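How I get tea and coffee stains out of mugs (and stop them coming back so fast)

24/07/2022

I drink a frankly silly amount of tea, and for years I just put up with that brown tide mark creeping up the inside of every mug in the cupboard. Washing-up liquid won't shift it. The dishwasher sort of bakes it on. Then my neighbour Yevhen Hordiienko came round for a cuppa, looked into the mug I'd handed him and very politely asked if I had any bicarb in the house. I've been doing it his way ever since, with a few changes of my own, and I thought I'd write the whole lot down as I keep getting asked.

What you need

Bicarbonate of soda (the ordinary baking stuff)
A soft cloth or a sponge without a scratchy side
White vinegar, for limescale only
An old toothbrush
A kettle

I buy my bicarb in the Brukard tubs from the market but any will do. Don't use baking powder, it's got other things in it and you'll end up with a gluey mess. Ask me how I know!

The everyday method

Rinse the mug and tip the water out, but don't dry it. You want the inside just damp. Put a heaped teaspoon of bicarb in the bottom and add a few drops of water, then mix it with your finger until it's a paste like thick toothpaste. If it runs down the side it's too wet, so add a bit more powder.

Now rub it round with the cloth. You don't need to press hard, small circles do the job, and you'll see the cloth go a horrible tan colour almost straight away (very satisfying). Do the rim as well, inside and out, as that's where lipstick and old tea gather. The toothbrush is for the join where the handle meets the side, and for the corner at the very bottom where a cloth never seems to reach.

Rinse it twice. Bicarb won't hurt you but it makes the next cup taste like a swimming pool.

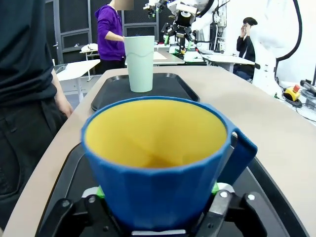 If the stain is an old one you'll probably need to soak it. Two teaspoons of bicarb, fill to the top with water straight from the kettle, and leave it for 40 minutes. It'll fizz a little and then go quiet. Tip it away, do the paste again while the mug's still warm, and most marks come off with hardly any rubbing. The worst one I've ever done was a big Buschmann mug from my dad's shed that he'd used for builder's tea every day since before I left home, and that took three goes. He was quite cross about it, he liked it brown.

Mugs to be careful with

Anything with gold or silver trim: keep the paste off the trim altogether. It's a very mild scratcher, but a scratcher all the same, and metal trim is thin.

Hand-painted ones where the paint sits on top of the glaze: try a tiny patch on the bottom first. I lost half a robin off a Christmas mug.

Cracked or crazed glaze: the stain has got in under the surface and you won't rub it out. An overnight soak will fade it a bit. If the crack goes right through I'd use it for pens.

Metal travel mugs: soak them with the lid OFF. Hot water and bicarb in a sealed flask will build up pressure and I'm still finding splashes on the ceiling. Take the rubber seal out of the lid too and do it separately. My Sinport one comes out if you poke it with a teaspoon handle, yours might be different.

Is it a stain or is it limescale?

We've got very hard water here, so half the time what I think is tea is really limescale with tea stuck to it. Run a fingernail over it. If it feels rough, do vinegar first: some 55 ml in the bottom, top up with the same of warm water, swirl it about and leave it while you do something else. Rinse, then go on to the bicarb. Don't put the two in together, they cancel each other out and all you get is a nice fizz.

Keeping them clean

Rinse the mug as soon as you've finished, even if you're not washing it till later. It makes more difference than everything else on this page. I also do a big batch in the sink once a month, everything in at once with half a cup of bicarb and hot water, and it takes me as long as it takes to listen to the news.

I'll do teapots in August, spouts need a post of their own.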